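Rutilio Meléndez
10/15/18

Sorting out the shape blocks this week. The set came to me in a shoebox with no lid and no parts list, so I am writing down what I know as I go. Thread.

First, the work surface. I use an edge-glued maple cutting board. Plastic blocks on bare perforated metal rock slightly wherever a corner lands on a hole. On maple they stand flat.

The board was bought in August from Dusard. I sanded it once at 220 grit and left it unfinished. Oil transfers to the plastic and then to everything else.

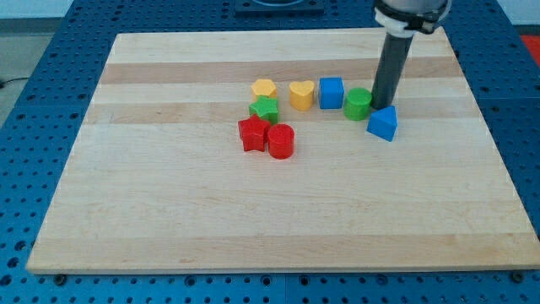 Stars are the worst shape to store. The points catch on each other and on the bag, and two stars in one bag will wear a hole in it. The green and the red one now get separate bags. The red cylinder can share with the green cylinder, as neither has anything to catch. The yellow heart goes in with the blue cube.

Washing: lukewarm water, dish soap, soft brush. Rinse twice. Air dry on a towel for 2 hours. No dishwasher. I lost a Grerken set to the heated dry cycle, and the pentagons came out with a bow you could measure.

Scratches on the board are cosmetic. I will resand when they start to catch a fingernail.

Labels go on the bags, never on the blocks. Adhesive residue attracts lint and takes longer to remove than the label took to print.

Storage is an Idberg drawer, 14 inches wide, divider removed. The bags lie flat in one layer.

Still looking for a lid for the shoebox.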